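Cuaderno de taller. Proyecto de estudiantes Yeoman, módulo de manipulación bimanual
22 de enero de 2018

Se retoma el trabajo con el tablero de inserción. Los alumnos del segundo grupo disponen del banco hasta el cierre del taller. Responsable de la sesión: Birutė Koppel.

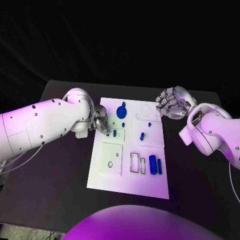 Tablero de inserción con los dos brazos. 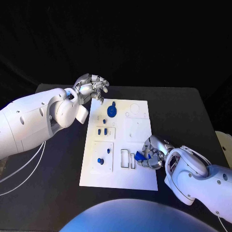
El criterio de puntuación queda modificado respecto al borrador anterior. Se otorgarán 8 puntos por pieza asentada y se descontarán 2 por cada caída fuera del tablero. El grupo solicita que la presa de la cuña azul con la mano derecha se valore aparte de su inserción, dado que la orientación de la punta condiciona la maniobra posterior. Se acepta de forma provisional. Las piezas cuyo contorno figura en el tablero blanco se colocarán siempre con la misma mano durante un intento.

Pendiente: revisar el registro 766, incompleto; unificar los nombres de las piezas en la hoja de Plosura; entregar la memoria parcial en febrero.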